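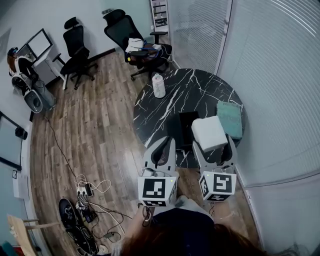
Photo: Yeshi Birhane

Left hand unit on two-hand gripper setup loses tracking near the table edge

Posted Sat 30 May in Hand-held grippers and teleop

Kiros Alemayehu

We run a tabletop station with a pair of hand-held grippers, the kind with a white marker box at the base of each one and markers on several faces. The operator works at a round table with a glossy black marble-look top. The task is packing small items into an open box.

The right unit is fine. The left one drops out when the operator brings it over the lower left part of the table. The position freezes for a moment and then jumps. It started after we moved the station to this table in October. The log from the last long session has 3000 frames and the left pose is good in 2850 of them. Nearly all the bad ones are in the same area.

I have already swapped the cable on the left unit and wiped the marker faces with a dry cloth. The small light stays on the whole time, so I don't think it is losing power. We are on the Skukora tracking package with default settings. What should I check next?

Yeshi Birhane

I look after the same kind of station at Butow and had something close to this. Two things to look at.

First, the table. A shiny dark top with white veins is a bad surface for this. The veins are high contrast, and a ceiling light reflected in the top can wash out whatever is just above it. Lay a plain matte cloth or desk mat over the lower left part and run the same motion again. If the dropouts go away, cover the whole top and leave it covered.

Second, the cable. On your left unit there is a loop of dark cable hanging around the wrist. Ours was like that, and when the operator turned the hand it swung up across the lower marker. The tracker still had the top marker, but the solution flipped between the two. Run the cable back along the forearm and hold it with a soft strap, with enough slack that the wrist can turn all the way. Don't use zip ties on it.

Do one at a time and record a short run after each — if you change both you won't know which it was. I would also redo the calibration once the table is covered. Ours takes some 40 minutes with the warm-up.

While you are down there, get the power strip and plugs off the open floor. Put them in a tray or under the desk. A foot on one of those cables can pull on the whole rig, and a half-seated plug is miserable to track down.

Clanurine

Probably the marker stickers. They go bad. Get new ones and it will be fine.

Barroso

Stickers are possible but I'd look before buying. Hold the box under a lamp and tilt it. If a corner has lifted or there is a bubble, the square isn't flat any more and the angle will be off. If you do replace one, measure its position on the box again and put the new value in the config. I skipped that once and the gripper tip was 5 mm out on every run until I went back and fixed it.

Also check the finger pads while you have it on the bench. Close the fingers slowly with nothing between them and see if the tips meet evenly. It has nothing to do with the dropouts, but one side usually wears first.

Kiros Alemayehu

Thanks. Put a gray mat down first and left the cable alone. Dropouts are down a lot but I still get a few when the wrist is turned in. Doing the cable next, then calibration.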